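4.3 Recording cloth episodes

Read 4.1 and 4.2 first. Arm homed, hand calibrated, Skenier recorder running. If the recorder light is off, stop, go back.

1. Clear the table. Nothing on it at the start of an episode, not even the tape.
2. Cloths go in the box, flaps open. Any order. Mix them up between episodes, the model needs the variety.
3. Put the arm in Follow mode. Wait for the beep.
4. Bring the hand over the table and hold still for a second. Every episode starts with this pause.
5. Press Record. Task name goes in the top field, e.g. cloth_to_table.

Note: fingers don't have to match between starts. Pointing, half closed, whatever. Small differences are good.

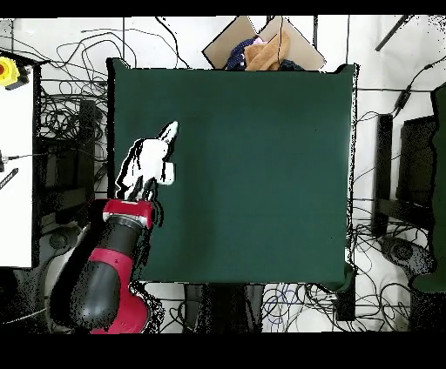

6. Reach, grasp one cloth, lift, lay it on the table. Go slow on the lift. Max 45 seconds per episode, the recorder cuts at 56 and the file is no good after that.
7. Press Stop, then Keep or Drop. Missed grasps: Keep, but tick Failed. Bumped the box: Drop.
8. Cloth back in the box by hand. Arm in Hold first!!

CAUTION: Never reach in while the arm is in Follow. Know where the emergency stop is before you press anything.

CAUTION: Check cable slack befor each set. A snagged cable pulls the wrist off and you have to calibrate again.

Do 27 episodes per set, then rest the hand motors. Warm fingers drift. If the finger offset reads over 21 redo 3.6.

Upload to the Waltudby folder at the end of the set, not in the middle of one. Upload stuck at "pending": restart the recorder, your files are still their.

Folding tasks are in 4.4.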